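September 16, 2026

Up before the alarm. Rain until lunch, so no walk to Cumden. I paid the electric bill and finished the last of the soup.

Spent the afternoon on the summer clothes. I have meant to do it since we got back from Lelness in June and kept putting it off. The rule this year is one box for the attic, and whatever does not fit goes to the Karimi thrift store on Monk Street. They take bags until the end of the month.

T-shirts went first. I fold one side in to get a straight edge, then the other side over it, then up from the bottom. It goes better on a big table than on the bed, where everything sinks in the middle.
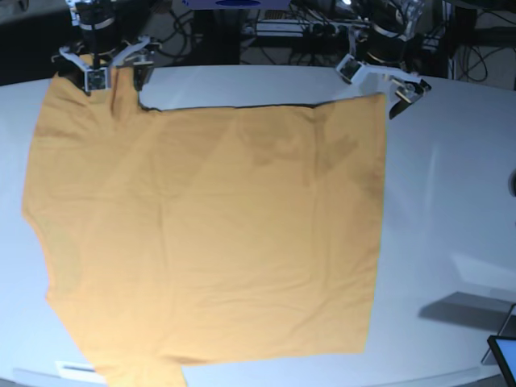 Sweaters take longer and I left those for tomorrow. The gray one has a hole at the elbow that I could darn if I can find the wool. The box holds 16 shirts if they are folded small, and I had more than that, so two went in the thrift bag. I kept the mustard one. It still fits and the color has held up.

Bus to Drumidcombe in the morning, the 39. Need stamps, dish soap and a new lid for the attic box, as the old one is cracked down one side. Bed at ten.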